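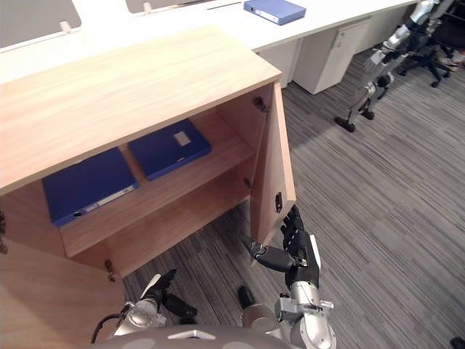

Storage of Binders in Two-Door Cabinets: Flat or Upright?

Gesdale Office Services Board > Furniture and Filing > Cabinets
Started 2018-11-27
Replies: 7

records_desk_gesdale wrote:
The Records Desk requests the views of members on the following matter. Our office has been issued low oak-colored cabinets with two doors and one interior shelf. The written procedure, last revised in August, states that binders are to be stored upright with the spine label facing out. In practice, staff have been laying them flat on the shelf. The cabinet at the head of this thread holds two blue binders in that manner, and the lower compartment is empty.

We would like to know whether other offices permit flat storage, and whether the lower compartment should be used first. Please reply with reference to your own procedure where one exists.

Châu Hầu wrote:
Our office permits flat storage where a cabinet holds only a few binders. A single upright binder will lean, and over a year or two the rings pull out of line. We require that the spine be turned toward the doors and set square with the front edge of the shelf. In the cabinet shown, the left binder is at a slight angle, and the label on the right one is on the cover. I would ask for one label position across the whole office before anything else is decided.

filing_room_119 wrote:
I must disagree with the previous member. Flat storage invites stacking. Once a second binder is placed on the first, a third will follow, and the one at the bottom is never returned to its proper place. Our unit adopted the Grista filing guide for this reason. It calls for upright storage in all cases, with a bookend where the row is short. The bookends are inexpensive and we have had no leaning since they were issued.

Châu Hầu wrote:
The objection is noted. Our rule limits a stack to two binders, and it has been observed. Bookends were tried here and were found to slide on a smooth wooden shelf.

skistitz_facilities wrote:
Facilities at Skistitz wishes to raise a separate point concerning the doors. We maintain 42 cabinets of a similar pattern. Most repair requests concern hinges, and nearly all of those hinges were strained by doors pushed past their stop or leaned upon while a person reached inside. We ask staff to observe the following:

Open both doors fully before removing a binder.
Hold the door by its outer edge when closing it.
Do not rest weight on an open door.
Report a loose latch on the day it is noticed.

Members should also consider the floor. Where cabinets stand on carpet tiles, a raised seam can catch the bottom of a door if the clearance is small. Gray streaked tile with seams of this kind is common in our buildings, and the area in front of each cabinet should be inspected once a year.

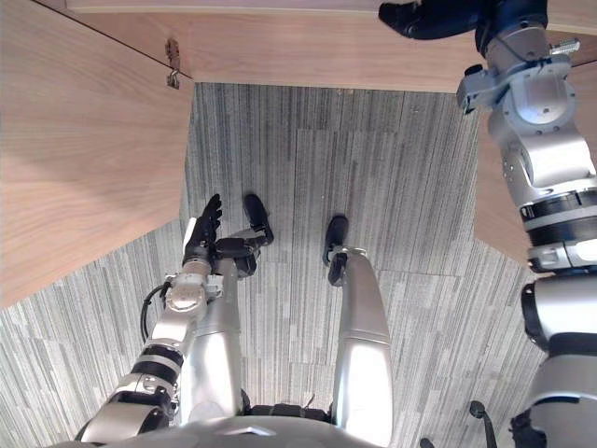

filing_room_119 wrote:
Clearance was not considered when our own cabinets were ordered, and 22 of them had to be raised on feet afterward. I support the yearly inspection. I do not see that it settles the question of the binders.

Sorensen_Annex wrote:
With respect to the lower compartment, our practice is to place current files on the shelf and closed files below. Staff should not have to kneel for a binder that is used every morning. We have 135 binders under this arrangement and the number of misplaced items has been low. As to flat or upright, we leave it to each section, provided that the label can be read without moving the binder.

records_desk_gesdale wrote:
The Records Desk thanks all members. The label position will be addressed first, as proposed by Châu Hầu. Current files will remain on the shelf. The Desk has not reached a decision on flat storage and will keep this thread open. Members using bookends on wooden shelves are asked to state the type and whether a rubber base is fitted.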